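Home | Units | Readings | Contact

Unit 4: Folding trousers — what the claims rest on

The Krawczyk method promises that one lengthwise fold, leg over leg, removes creases. I doubt it. Its source is a survey of 48 households, all of whom had bought the book. Jarosław Cieślak repeated the survey in October and found no difference at all.

Try it on a flat table before you believe either of them. Lay the pair sideways, waist to the left.
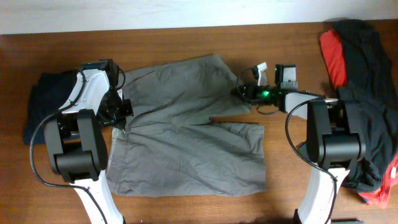
Smooth from the waist toward the hems — the book says the reverse and gives no reason. Bring your notes on wrinkles to the seminar.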